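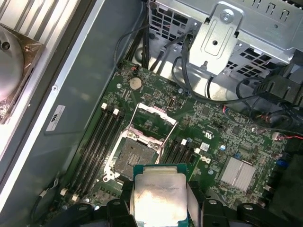
A processor and its open socket on a server board.

Fiction | Short Stories
Home Stories Poems Back Issues Submit About
Print this story E-mail this story

The Night Ferry Office
June 2022

The ferry from Lurkby stopped running in December, and the company kept me on through the winter to answer the phone. People still called. They wanted to know the times, and I told them there were no times. Some of them argued. One man said he could see the boat from his kitchen window, and I said yes, that was where it was tied up.

The office was one room over the ticket hall. It had a desk, a heater, a wall map with the old route to Clemov drawn on it in blue, and a closet where the computer lived. The computer held the bookings going back to before I was hired. I was supposed to go in every evening and make sure the green light was on. I did that, and then I wrote "on" in a notebook.

My mother lived in Clemov. By water it was 9 miles. By road you went up the valley, over the bridge at Ilter, and back down the other side, and it took most of a day if the trucks were out. Before the boat stopped I had gone over every Sunday with groceries she didn't need. She would put them away and give me different groceries to take home. After December we talked on the phone. She asked what I was doing and I said I was answering the phone.

"You're answering it now," she said.

"This is the other one."

In February a woman called to ask about a ticket. She had bought it years ago, she said, an open return, and had used only the first half. She had crossed to our side for a wedding and stayed. Now she wanted to know if the other half was still good.

I told her the boat wasn't running.

"I understand that," she said. "I'm asking about the ticket."

She read me the number, which was 515 and then some letters. I put her on hold and looked it up. It took a long time to come back. The fan in the closet got loud and then quiet again. The record was there, with the outbound half marked and the return half blank. Under conditions it said none.

I picked up the phone and told her it was good.

"Until when?"

"It doesn't say."

She thanked me. I could hear a radio on her end, and somebody running water. She asked if I thought they would start the boat again, and I said I didn't know, which was true. She said she hadn't been planning to go. She had found the ticket in a coat.

After she hung up I started looking through the rest. I had nothing else to do. There were more open returns than I would have guessed. Most were people I had never heard of, going one way or the other. Some of them I knew. The dentist had one. So did the family who ran the Arnaud, the hotel on the front, all bought on the same day, and they had been on our side as long as I could remember.

My father's was in there too. He had gone over to Clemov the fall I was eleven, to look at a job, and he stayed for the job, and two years later my mother went to join him and took me along. I came back by myself when I was grown. I had always thought of him as having left for good. But he bought a return. It cost more than a single, I checked the old fares, and he was careful with money.

I called my mother and asked if she knew.

"Knew what?"

"That he bought a return."

She thought about it. She was eating something. "Well, he would have," she said. "He didn't know if he'd get the job."

"I guess not."

"Did you think he didn't mean to come back?"

I said I hadn't thought about it much. She told me the price of eggs over there, and I told her the price here. She said the road at Ilter was clear on the news and that I could come if I felt like driving. I said maybe when it warmed up.

The company wrote in March to say that the office would close at the end of the month and the computer would be shut off. They wanted the keys mailed back in the envelope provided. I wrote to ask what would happen to the bookings. No one answered that part.

On my last evening I printed three records. I put one in the mail to the woman with the coat and kept my father's. The third one was mine, from the trip back. I had asked for a return too. I'd forgotten. The girl at the window must have asked me which, and I must have said it without thinking.

I checked the green light and wrote "on" in the notebook. Then I turned off the heater and went down through the ticket hall. The tide was out and the boat was sitting low against the wall. I had the car pointed toward Ilter already, and there was a bag of oranges on the seat.

Print this story E-mail this story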